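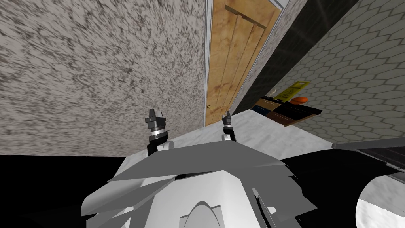
Will the robots take over anybody's shift?
Everyone who was on the schedule in January is still on it, and Kamrul Bepari still makes that schedule every Wednesday. What changed at Muvton is what fills the hours. I do a lot less fetching and a lot more checking.

Do I have to learn to program?
Nope! I can't code at all. You do the Gulell course, 17 short lessons, and after that you mostly sit with one of us for a couple of shifts.
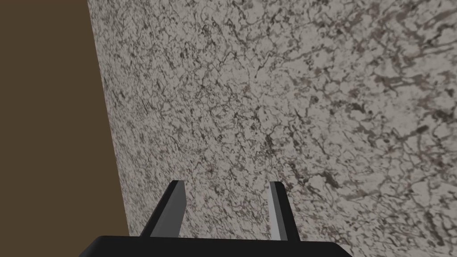 My first shift I asked so many questions that I barely got through the task list — totally normal, so don't stress over it.

What does my day look like now?
Mornings I go over the overnight runs and flag anything weird. After lunch I write new tasks, things like doors, counters and pull cords. We have 353 on the list and I've got opinions on most of them (ask me about the doors sometime).

Did the pay change?
Yes, up one grade once you finish the course. Hours stay at 40 a week.

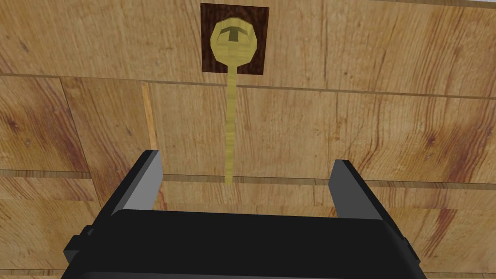
Who do I talk to if I hate it?
Kamrul, first. Two people moved back to the Kárason side last spring and it was no big deal.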